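Home Forums House & Garage Storage Members Search

3 min read

January – started by Mitiku Degefa

Folding the good shopping bags flat: worth it or am I losing it?

mitiku_d
So I've hit the point where the bag cupboard won't close. I'm not talking about the thin supermarket ones, those went years ago. I mean the thick glossy ones you get from clothing and shoe shops, with the handle hole punched in the top. I can't bring myself to bin them because they're good bags! My partner reckons I've got a problem. I've been trying to fold them down flat and file them in a drawer, but the plastic is so springy they just slowly open up again and by the morning it looks like something is nesting in there. How do you all do it?

gravelpath
Stuff them all in the biggest one and hang it on the back of the laundry door. Done. Folding plastic bags is a hobby, not a chore.

Adanech Kassa
I fold mine and I'm not ashamed of it. The trick is getting the air out first. Lay the bag on a table, smooth from the closed bottom end up to the handles with your forearm, THEN fold in thirds lengthwise, then roll. If you fold first you trap air in the corners and it fights you the whole way. Rubber band if you're fussy. I've got a Mirgate drawer divider, the one with 6 slots, and each slot takes a couple of rolled bags, more if they're the smaller size.

gravelpath
A drawer divider. For bags. That you got for free.

Adanech Kassa
It was on special!

tomsk_ute
Rolling is fine but it puts a curl in the stiff ones and then they won't stand open when you want to put anything in them. I do the flat fold, handle end tucked over last, and put something heavy on the pile overnight. An old phone book used to be perfect. Now I use a box of tiles left over from the bathroom.

mitiku_d
Had a go at Adanech's way last night at the kitchen table, about half an hour after dinner. The softer bags behave beautifully, I'll give you that. The shiny black ones are a different animal. They hold every crease they've ever had, and wherever you press one flat another wrinkle pops up next to it. The corner near the bottom is always the worst bit.

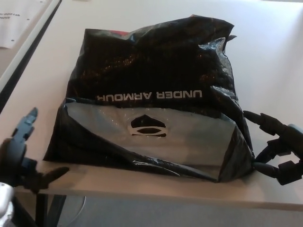 Anyway, I got through 4 of them before I lost patience, and the Sotelo one I'd been saving for best split down the seam, so that's one fewer to store. I might try the weight overnight. No tiles here but I do have a very heavy casserole dish.

Adanech Kassa
Check nothing's still in them before you fold! I once rolled up a bag with a pair of kids' socks in the bottom and we hunted for those socks for a month.

gravelpath
See, this never happens on the back of the laundry door.

tomsk_ute
It absolutely does, you just never get to the bottom of the pile to find out.

birchbark
Can I be the annoying one? My sister had 292 bags in a tub when she moved out of her old place in Stosport. She counted them out of spite. Whatever way you fold them, pick a number and stop there. I keep one drawer's worth and the rest go to the op shop near me, they're always after sturdy bags with a proper handle. Ring first though, ours said no over the holidays because they had no room.

mitiku_d
Hadn't thought of the op shop, that's a good idea. I'll keep the big ones for swimming gear and take the rest down. What do people do with the ripped ones?

birchbark
I line the muddy boot tray with mine. Cut down both sides, open it out, shiny side up, and the dirt wipes straight off.

Adanech Kassa
Paint drop sheets for small jobs too – shelves, picture frames, that sort of thing. Tape the corners or they slide.

tomsk_ute
Don't put them under anything warm from the oven. Ask me how I know.

mitiku_d
Noted. Casserole dish is on the pile as of 9 pm, stone cold. Will report back tomorrow.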